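Sumaiya Amarasinghe

Gripper comparison in sim, part two. Same arm, same controller gains, 300 grasps per gripper. Pesard first, then Stula.

Pesard: 18 drops, nearly all on thin parts. Stula: 3. Stula closes slower – fine for my cycle time.

Contact friction left at default for both. Will rerun with it lowered.

Next target is the ant. Thin legs, awkward top-down approach.

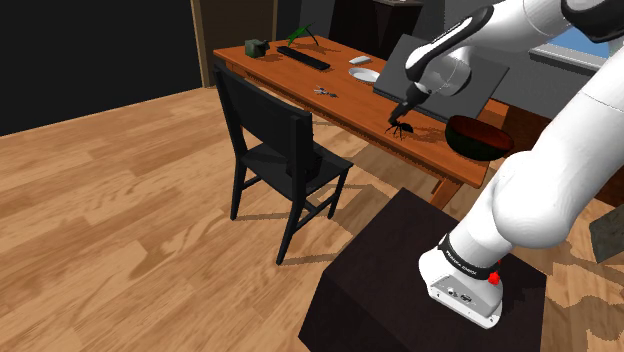
Norbert Kubíček: Default friction flatters the slower gripper. Try it at half before you pick one.

Half is queued.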